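Pinzas de mano para tejido: Jillard compara tres juegos de dedos

14 de noviembre de 2023

El laboratorio de manipulación de Jillard lleva desde octubre comparando dedos para pinza paralela en tareas con ropa. El responsable de los ensayos, que pide figurar solo por su cargo, resume el punto de partida: «Con piezas rígidas casi cualquier dedo sirve. Con una camisa, el par de cierre y la rugosidad de la cara de contacto lo deciden todo».

Se probaron 3 juegos: uno plano de cara mate, otro con almohadilla de silicona, suministrado por Vlček, y un tercero curvo, de diseño propio. La serie suma 2210 agarres, repartidos entre camisas, fundas y paños. «El curvo lo descartamos pronto. Cogía dos capas cuando queríamos una», explica. La silicona retenía mejor el algodón, pero arrastraba la tela al abrir. «En la pinza de mano eso lo corrige la muñeca del operador. En el brazo no lo corrige nadie, y la demostración deja de ser útil».

Sobre la cámara, el equipo mantuvo la montada en la propia herramienta. Una vista cenital de Mallside daba mejor contexto de la mesa, aunque perdía el pliegue en cuanto el operador se inclinaba. «Prefiero ver los dos dedos y el punto de pellizco, aunque los brazos articulados salgan desenfocados».

El controlador, un Hellovley de serie, se quedó con el límite de fuerza en el nivel 5. Por debajo, los dobladillos se escurrían.
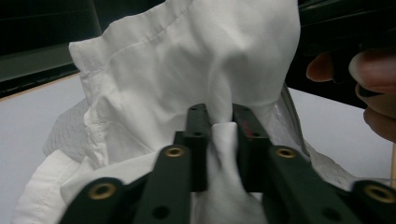
Dedos planos cerrados sobre un pliegue de camisa blanca. En los brazos, insertos de latón.

Queda pendiente el desgaste. «Los agujeros de montaje permiten cambiar un dedo sin desarmar el varillaje, pero todavía no sabemos cada cuántos ciclos habrá que hacerlo». La siguiente serie usará tejido de punto y el mismo límite de fuerza.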